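## The low cupboard, reconsidered

Office storage tends to be specified by the metre and then forgotten. At Imeck, where paper records are still kept for a fixed term, the low cupboard is treated as working equipment and its contents are planned before anything is filed.

The standard arrangement is a two-door cupboard set into a longer run, with a single shelf and a continuous top. Box files are stored flat on the shelf. Flat storage uses more width than upright storage, but the papers do not slump against the spring clip and a part-filled file keeps its shape. 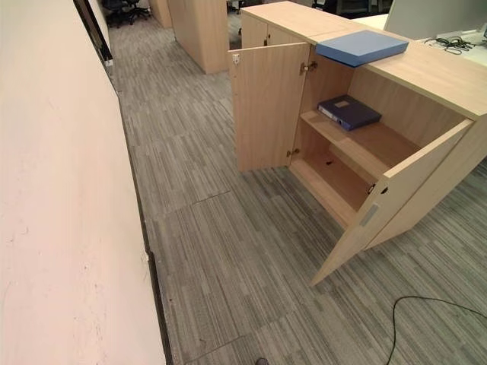

Door swing is the dimension most often missed on a plan. Hinged doors on a low unit need clear floor on both sides of the opening, and the person filing has to stand or kneel between them. Imeck's layout guide asks for 60 cm in front of the open leaves. Carpet tiles help here, as a worn square can be lifted and replaced without moving the run.

Colour is used sparingly. Navy files hold closed matters and bright blue files hold current ones, so a misplaced file shows up as soon as the doors are opened. Labels go on the face and on the spine, and the spine must point outwards. A file laid with its spine to the back has to be pulled out to be read.

Stacks are limited to four. Above that, the bottom file is difficult to withdraw and its lid starts to bow. The lower compartment is filled last and reserved for heavier items.

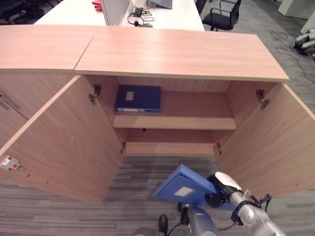

Windis disputes the colour rule, arguing that a file must be changed every time a matter closes and that a coloured spine label would do the same job for less effort. Imeck's answer is that labels fade and are hard to see from standing height. The Rorard office has used labels alone for five years and reports no difficulty, although its cupboards hold only 20 files in total.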